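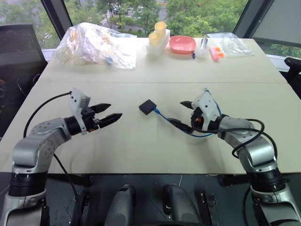

Undley to Farkholm bus, anyone used it lately?

mossback13
Timetable at the stop says hourly. Waited from 4 till gone half 5, nothing. Is it even running past Solden now?

penny_lane_ends
Runs but skips Solden after 3. They changed it in January, never updated the stop.

Grebe
Not true, got on at Solden at 5 last month. Driver was early tho

penny_lane_ends
Early or the 3 o'clock very late?
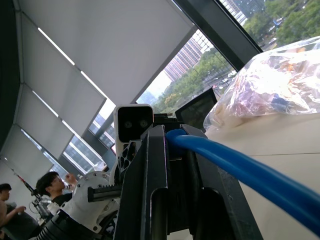 Bright ceiling, big windows

mossback13
So walk to the Iyamu turn instead? Some 500 metres, no pavement. Not with a pushchair thanks

Grebe
More like 200. There's a verge

mossback13
Verge is all nettles. Will ring them tomorow

Recent topics
Bin day moved again?
Farkholm car park charges
Lost glove, Undley green

Contact us | © Undley & Solden Forum | Back to top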